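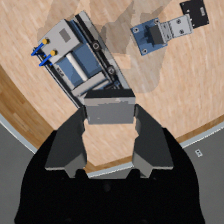 Caring for a wooden bench top

A wooden work surface fails in three ways: it dries out, it moves with the seasons, or it takes up liquid through a worn finish. Most of the upkeep is cheap and can be done in one evening.

Cleaning

Vacuum first. Wipe with a cloth wrung out in warm water and a few drops of dish soap, always along the grain, then dry at once with a second cloth. Do not leave standing water at the ends of the boards — end grain drinks far faster than the face.

Removing glue and rings

Lift dried white glue with a plastic scraper held nearly flat. If it resists, lay a damp rag on it for 8 minutes and try again. White rings in a wax finish usually clear with a little paste wax and fine steel wool. Black rings are iron stains and need oxalic acid. Wear gloves and rinse twice.

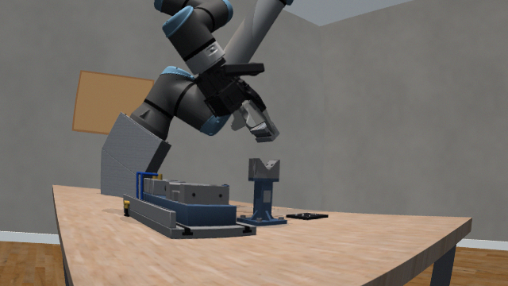 Anything bolted to the top should come off once a year so the wood beneath can be cleaned and oiled like the rest. Check the bolts at the same time. Wood shrinks under a washer, and a bolt that was tight in May may turn by hand in winter.

Oiling

Sand lightly with 220 grit and remove all dust. Spread a thin coat of boiled linseed oil, wait 20 minutes, and wipe off everything that has not soaked in. Two thin coats a day apart wear better than one heavy coat. Oily rags can catch fire on their own; dry them flat outdoors, one layer thick.
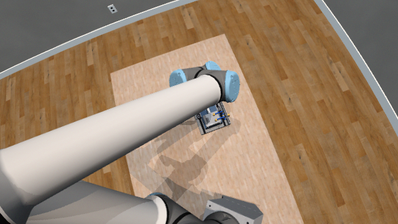 Pale work surface over a brown plank floor.

Protecting the floor

Grit under the feet of a bench will cut through floor varnish. Lift the bench to move it, and fit felt or rubber pads to each leg. Felt slides and rubber grips, so use rubber if you plane or saw by hand. Replace felt when it packs hard.

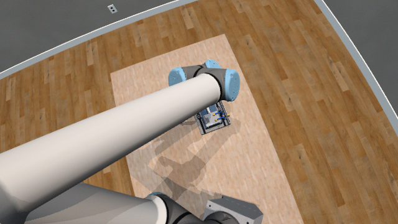 Checking for flat

Lay a straightedge across both diagonals and try a feeler gauge under it. A gap of more than 2 millimeters is worth planing out. Smaller gaps can wait until the next oiling.

Tips by Esther Lyimo, Closthorpe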